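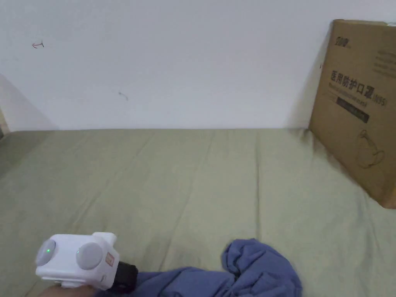 Home Participants Wanted: Folding Laundry With Hand-Held Grippers

The Gornora study at Zasel is looking for 66 people who don't mind doing a bit of laundry for science, and we would be so pleased if you were one of them! We want to know whether a robot learns folding better from one person's steady habits or from many people's different ones (my own way of folding a T-shirt has been called a crime, so every style is truly welcome).

You'll work with two hand-held grippers, one for each hand, picking up, smoothing and folding soft things on a bed or a table.
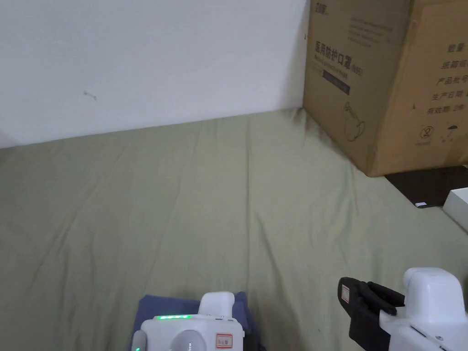 Each visit lasts 2 hours, with as many breaks as you like, and we ask everyone to come 16 times between now and the end of November. You don't need any technical background at all. You should be 18 or older and comfortable standing for a while. Visits are paid, and bus fare to our Istden rooms is covered.

To sign up or just ask a question, write to Luuk Dewulf at the Vandenberghe front desk, or stop in any weekday before 4 p.m.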